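How do you teach a robot to tidy a table?

Picking things up is easy for you. You see a comb, your hand opens, your fingers close and the comb comes with you. You don't have to think about it. A robot has to be taught every bit of that, and one way of teaching it is by showing.

At the Otdale workshop in Terkelside, people have been testing this kind of teaching. The project is called Jidden. The question it asks is a simple one: how many times does a robot need to be shown a job before it can do the job by itself?

Showing a robot what to do

To show the robot, a person holds a tool in one hand. The tool has two black rubber pads at the end, a bit like a finger and thumb. When the person squeezes, the pads come together. The robot's arm has the same two pads.

There is a camera on the tool, so everything gets filmed from close up. The person picks something up, moves it and puts it down. That is one showing. Scientists call it a demonstration. Then they do it again, with the things on the table in different places.

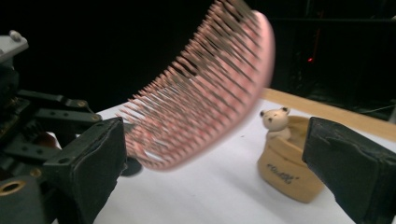
The camera's view from the tool. The comb is a blur between the two rubber pads, and a little bear is peeking out of its pot.

Afterwards a computer goes through all the films. It looks for patterns. Where were the pads when they closed? What did the comb look like just before that? Which way did the tool go next? The computer uses the patterns to work out what the robot's arm should do when it sees something similar.

Blurry pictures are part of this. When a camera or an object moves quickly, the picture smears — try waving your hand in front of a tablet camera in a dim room and you will see it happen. The robot will get blurry pictures too when its own arm is moving, so the team leaves them in.

What the team found

First, the computer learned from 20 showings. The robot was then given 100 tries at picking up a comb and putting it down in the right spot. It managed 34 of them. On most of the other tries it closed its pads too early and caught nothing but air.

Next, the computer learned from 2386 showings. This time the robot got many more tries right. It also did better when the comb was turned round to face a new way.

More showings helped, but they had to be different from each other. When the comb always started in the same place, the robot learned that place very well and got muddled as soon as the comb was moved. You might get muddled too if somebody swapped round all the drawers in your kitchen.

What comes next

The robot still finds some things hard. Thin things that lie flat are difficult to get hold of, and so are shiny ones. The team will start on spoons in September.

Words to know

Demonstration: showing how a job is done.
Gripper: the part of a robot that holds things.
Pattern: something that happens again and again in a similar way.

Written by Antoniuk for the Otdale young readers' pages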